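Gobelets en carton Hemuren, gris et jaune-vert

Vendus par Nundavier, rayon vaisselle jetable
Référence 725 - Lot de 12

Encore un gobelet en carton, dira-t-on. La fiche du fabricant parle de « redécouvrir le plaisir de boire ». On va se contenter de parler du gobelet.

Le Hemuren a la forme que tout le monde connaît : évasé vers le haut, plus étroit à la base, avec un bord roulé blanc. La couleur est à l'extérieur seulement, l'intérieur reste clair. Deux teintes au catalogue, gris et jaune-vert. Le fabricant appelle la seconde « prairie d'avril ». Sur une nappe blanche, les deux se distinguent sans effort, ce qui suffit pour séparer deux tables ou deux équipes. Pour le reste, la couleur ne change rien au goût du café.

À l'usage

Le bord roulé tient correctement et ne s'ouvre pas à la première gorgée. Le fabricant annonce une « rigidité exceptionnelle ». Nous dirions ordinaire : serré à pleine main, le gobelet vide se déforme comme n'importe quel autre. Prévoyez de le poser à plat, loin du coude du voisin.

Pour les boissons très chaudes, nous ne le conseillons pas sans manchon. La mention « double confort thermique » figure sur l'emballage, mais la paroi est simple et nous attendons toujours qu'on nous explique où se trouve le second confort.

Jeux et ateliers

Une bonne part des lots part vers des écoles et des centres de loisirs, pour trier des petites balles par couleur ou jouer à viser. Le gobelet convient, il est léger, donc il bascule si on tire fort. Les balles ne sont pas fournies, quoi qu'en dise l'ancienne fiche. Le kit Droltotow, qui en contient, coûte nettement plus cher pour les mêmes gobelets. À vous de voir.

Caractéristiques

Matière : carton
Bord : roulé, blanc
Coloris : gris ou jaune-vert, un seul par lot
Conditionnement : 12 pièces
Prix : 13 euros le lot
Retour : 14 jours, emballage non ouvert
Lave-vaisselle : non

Le coloris gris est en stock. Le jaune-vert se commande, fiche revue le 7 octobre 2023. 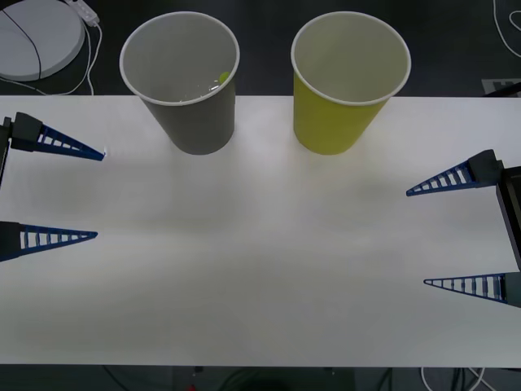

Jardine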